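Search this site Search for: Go

An afternoon at the Lircombe cider open day

May
By Maja Nowakowski

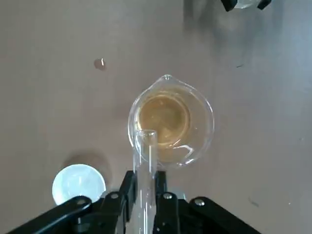

Amber liquid in a glass beaker, seen from above.

I'd been meaning to get out to Lircombe for ages, and when Dorota Marciniak called and said she had a spare seat in the car, I grabbed my boots and went. It's a long drive with a lot of sheep in it. We missed the turn twice (the sign is behind a hedge, look for the red mailbox) and rolled in just after 11, in time for the second orchard walk.

The orchard is the best part, so do that first! Leszek Olszewski took our group around. He has 307 trees on the slope behind the barn, most of them planted by the family who had the place before him, and he talks about them like difficult relatives. The blossom was nearly over but there was still enough on the late rows to make everyone stop and take pictures. One little boy asked if he could eat the apples now and Leszek told him to come back in October with a bucket.

After that we went into the press house, where it was cool and smelled like vinegar and wet wood - I loved it, Dorota stood by the door. The old press is a Stępień, a huge iron thing that takes two people to turn. They still run it for the small batches. Last fall they put up 1,091 gallons, and Leszek seemed a little annoyed that it wasn't more. He blames the wasps.

Lunch was soup and rye bread in the yard, with long benches and not quite enough spoons. Wiesława Kaczorowski runs the kitchen, and I asked her for the soup recipe and got a very firm no. I had seconds anyway.

Then the tasting, which I'd been waiting for all day. We tried a dry one called Julley that made my mouth pucker at first and then I couldn't stop thinking about it. The sweeter one was fine, a bit like candy. Dorota liked it much better than I did and we argued about it most of the way home. You can buy bottles at the barn but bring cash, the card reader quit before we got to the front of the line.

Parking is in the lower field and it was full by noon, so go early. Dogs are okay on a leash. Wear real shoes, the path down from the top row is steep and muddy and I saw one pair of white sneakers meet a sad end.

Dorota wants to go back for the harvest weekend and I've already told her I'm bringing the bucket.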